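3.2 Surface and block materials

Tabletop tasks with small blocks are sensitive to the contact between the block and the surface it rests on, yet most reports give only the block's edge length and color. We therefore treated the block and the table as the objects of study. Two block types were compared. The first, supplied by Skolex, has a smooth finish; the second, from Emov, has a finely textured one. Both were used in red, and only one block was placed on the table in any trial.

All blocks were wiped with a dry cloth before each session and stored in a closed box overnight. Blocks with a visible chip on any edge were removed from the set. The table was leveled in January and checked again on 2/25/23, after which it was not moved. The wall behind it was left plain white so that the outline of the block would remain easy to separate from the background under the overhead lights (Figure 2).

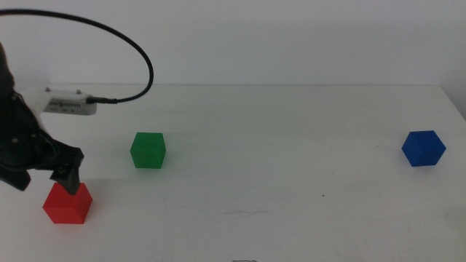
Figure 2. Red cube on the tabletop, with the gripper fingertip at or close to its upper face.

A trial was counted as valid if the block started flat on one face and its starting position had been logged. Of the 2,959 trials recorded, 1,166 used the textured block and the remainder used the smooth one. The imbalance follows from the schedule: the textured blocks arrived after the first sessions were complete. We did not discard smooth-block trials to equalize the groups, and all rates in Section 4 are reported per block type.

Displacement was measured from the block's starting position to its resting position, along the table only. Tipping was coded separately. A block that tipped and came back to its original face was coded as tipped, following the rule used in the Fukau block set. Earlier work on the Yusuf set merges the two outcomes, and its slip rates should not be compared directly with ours. Wear was checked after around 2,000 trials by weighing each block and inspecting its edges under a hand lens.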